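In Defense of the Small-Town Laundromat

I moved to Hevwood with two suitcases, a box of dishes and no washing machine, and I have been going to the laundromat on the corner by the old Tovar shoe store ever since. Friends who visit always ask when I'm going to break down and buy a washer. I have room for one now. There's even a hookup in the back hall, capped off and painted over by some earlier tenant. I keep meaning to feel bad about it and I keep not feeling bad about it, and I'd like to take a little time (bear with me, I do run on) to say why.

Part of it is plain habit. I grew up in a house where the washer was always going and somebody was always annoyed about it. There was a sock basket that never emptied. There were towels on the banister. Laundry was a thing that leaked into every hour of the week, and when I got a place of my own it was a real surprise to me that it could be packed into a single evening and then be over.

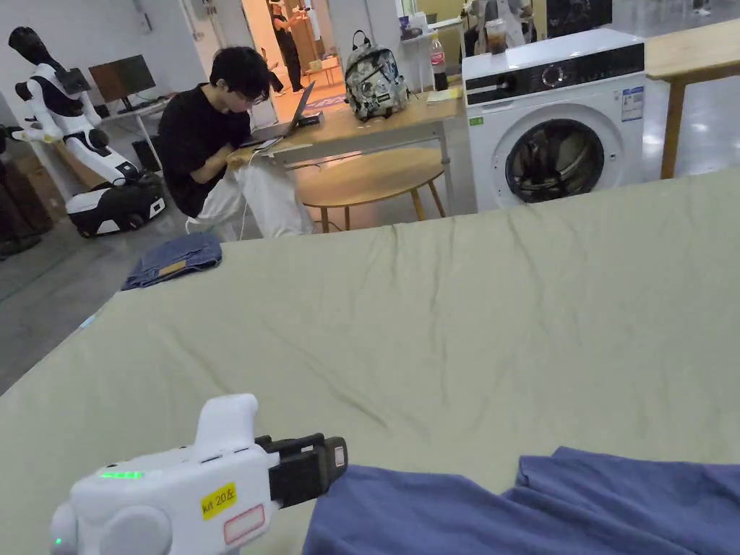 At the laundromat you start everything at once and it all finishes at once, or nearly. I can do 2 weeks of clothes in the time it takes to read a few chapters of a library book. I bring the book, I bring a thermos, and in February, when it's dark by suppertime and the windows steam up so you can't see the street, I will admit I sometimes stay on a bit after I'm done. It's warm in there! It smells good. I have paid more money to sit in worse places.

But the bigger part of it is the people, and here I have to be careful, because it's easy to get sentimental about strangers. Most of them don't talk to me and I don't talk to them. We nod. Someone slides a cart over with a foot so you don't have to walk around for it. Someone points out that the second dryer from the end eats quarters. I learned to fold a fitted sheet from a woman who couldn't stand watching me do it any longer, and she took the other two corners without asking and walked toward me like we were at a dance. I've never seen her since, and I think of her every time I change the bed.

You don't get that in a back hall. You don't get it much anywhere these days, is my feeling. We have gotten very good at making every chore private. The groceries come to the door, the movie comes to the couch, and each of these things is handy, and I use them too, so I'm not trying to scold. I only notice that the places where you used to be bored next to other people are going away, and I think being bored next to other people did us some good. You found out who had a new baby. You found out the bridge on Virkitz Road was closed before you drove all the way out there.

There used to be 128 seats in the Zulum, our movie house, and on a Saturday you would know somebody in most of the rows. It's a storage place now. The diner cut its hours. The post office lobby is still good for a chat, if you hit it right before lunch, but you can't very well stand in a post office for an hour and a half. A laundromat you can. You have to, really, unless you trust the world with your good sweater.
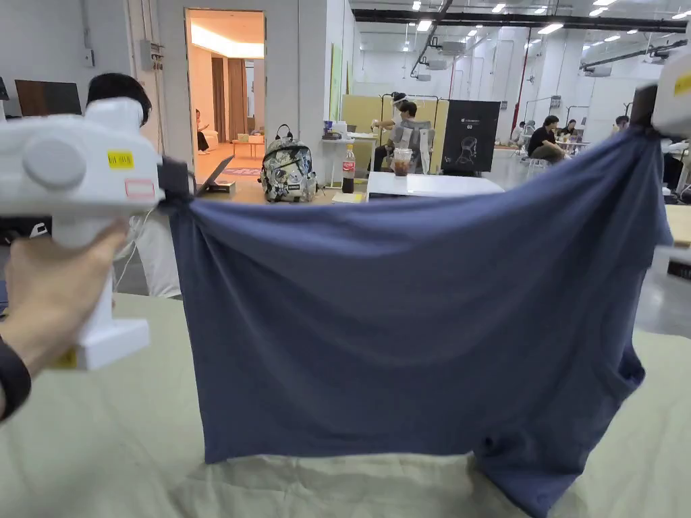

My sister thinks this is all very nice for a person who lives alone. She had three kids in diapers, she reminded me on the phone, and hauling bags down the block in the sleet with a toddler on her hip never once made her feel like part of a community. The day her own washer got delivered she sat down on the laundry room floor and cried, she was that happy. She also said that if I wanted to be bored next to other people I was welcome at her house any weekend.

I can't argue with a word of it, and I told her so. A thing can be a pleasure for the one who chooses it and a burden for the one who's stuck with it, and I know which of those I am. The price has gone up, too. A wash was 70 cents cheaper when I first came, and 20 minutes on the dryer doesn't get a pair of jeans dry anymore, so you feed it again. For a family that adds up fast.

Still, I'd hate to see ours close – there's talk of it every winter – and I'd like the town to think about it the way we think about the library or the park benches. It could use better lights and a couple more chairs. I'd put in a shelf for paperbacks, and I have a box of them ready to bring over.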